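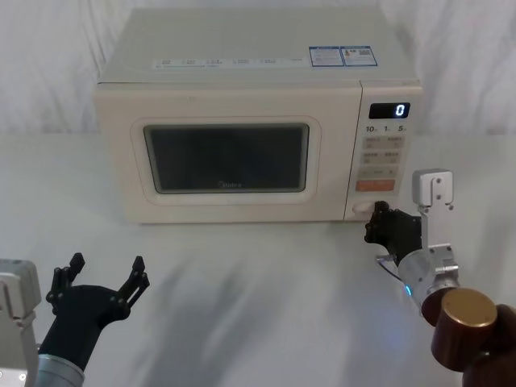

Visit to Rorkitz, demonstration hall, 8 Aug 2019

Riet Baert received us at the side entrance and went straight to the cells. Biltlow asked for a view on whether the Hesent two-arm kit is worth leasing for our appliance durability tests, so the notes below stay with that.

The kit comes as two arms with jointed black grippers, a controller cabinet and a task library. Rorkitz sells it outright or as a service; the service contract runs 19 months and includes 2 site visits. Lead time is quoted as 70 working days from signed order, which would put an installation in December at the earliest.

The task on show was a countertop microwave, with one gripper at the round knob at the bottom of the control panel. Knobs are a fair test. The fingers have to close on a short, smooth part that barely stands out from the front, and the wrist has to turn on the knob's axis or the grip walks off. Baert said the controller corrects for misalignment through the wrist joint. I asked for the tolerance and was told it is in the manual. It should be in the data sheet.

Touch buttons are a separate task in the library and need their own teaching. According to Baert, the taught sequence carries over between units of the same model, but a new model means starting again. We have 79 models on the current test list, so teaching time matters more to us than cycle time. Rorkitz had no figure for it.

The Prins rig we use now turns knobs through a fixed coupling. It is faster to set up for one product and useless for the next — the Hesent kit would at least remove the machining of adapters.

Open points: spare finger sets and their price, cable routing at the wrist, access to raw joint logs under the service contract. Baert will send the manual and a sample log.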